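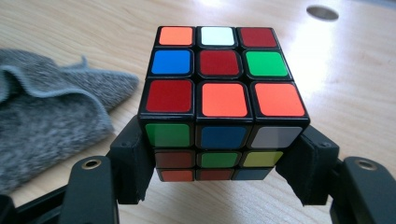
Page last changed: August 23, 2009

Khairul Sutanto keeps his cubes in a bread bin. I'd gone round to his flat in Teremport expecting a glass cabinet at the very least, and there they all were next to the toaster, under a lid that doesn't shut properly any more!

"My wife bought the bin for bread," he told me. "We had bread in it for two weeks."

He got his first cube from the toy counter at Saretti when he was nine, took the stickers off, put them back on in the right order and told his brother he'd solved it. (His brother still brings this up at weddings.) The proper solving came much later, on the long bus ride out to Broltden for work, which takes 45 minutes if the bridge is open. He'd do one face on the way there and muck it up again on the way back.

I asked what he looks at first when a cube is properly scrambled, and he was off. "The middles! People look at the corners and panic. The middle one on each side never goes anywhere, so if it's red, that's your red side, even if there's hardly any other red on it. Same with the green. You start from there."

And the black ones, with the dark plastic showing between the stickers? He much prefers them. White plastic gets grubby, he says, and he loses track of the white stickers in lamplight. Orange and red are his real trouble. "In the evening I can't tell them apart. I've done a whole layer wrong because of one orange."

His best time is 36 seconds, set in July at the Chin café with a cup of tea going cold beside him. He writes every solve down in an exercise book, and the last one in there when I visited was number 2890.

I had a go myself, of course. I got most of a white cross and then lost it, and Khairul very kindly went to put the kettle on while I turned things at random. He says to learn one sequence until your fingers know it and leave the rest of the book shut for a week. I've borrowed one of his spares, so we'll see.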